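Flastlow Tabletop Whiteboard with Clip-On Feet

Sold by Tallside Office Supply
Customer rating: see reviews tab
Ships in 2 business days

Our notes

We were slow to add another desktop whiteboard to the shop. Most of the ones we've been sent over the years do the same two things badly: they tip over when you press on them, and they ghost after a month of use. The Flastlow is better on the first count than we expected. On the second we're still making up our minds.

The maker calls it a "freestanding collaboration surface." It's a small whiteboard with feet. You set it on a desk or a meeting table, you write on it, you wipe it off. If you have a free wall and a drill, a wall board will give you more room for less money, and we'd point you to the Grultar panels first.

The feet are what you're paying extra for. They are white plastic, they come as a pair, and they grip the bottom edge of the board. No screws and no tools. You can slide them closer together or farther apart before you load the board up, and the farther apart the better. Push hard near a top corner and the board will still rock. The packaging says otherwise. We'd ignore the packaging.
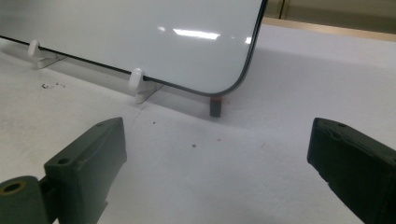
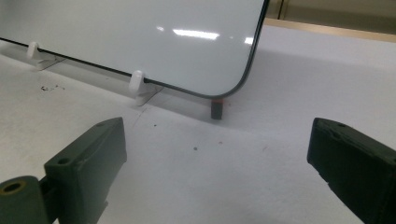 Flastlow board on its white clip-on feet, with the dark border and rounded corner.

About the surface. It's glossy, and glossy boards throw glare. Under ceiling lights you will get bright streaks across the face, and anybody sitting at the wrong angle will have trouble reading what's behind them. Turning the board a little usually helps. If your room has rows of overhead lights and you can't move the table, think about a matte board. The upside of the gloss is that fresh marker comes off with a dry cloth. Marker left over a long weekend took us a damp cloth and some elbow grease, and a faint blue line stayed until the second pass.

Specifications

Height: 16 inches
Width: 20 inches
Border: dark, narrow, rounded corners
Feet: white plastic, 2 included
Writing side: front only
Markers and eraser: sold separately
Returns: 30 days, unused, with both feet in the box

Will it fit other boards?

The feet, maybe. They held a Kahsay board of similar thickness in our stockroom, but loosely, and we wouldn't lean on it. Anything thicker won't go in, and forcing the clips is a good way to crack one. Flastlow doesn't list replacement feet, and our emails asking for them haven't been answered.

Who should buy it

People who share a table and need the board gone by 5 p.m. Tutors, front desks, small meeting rooms. If it's going to stay in one spot all year, buy something that hangs.

Questions about bulk orders go through the contact form. We don't match marketplace prices on this item.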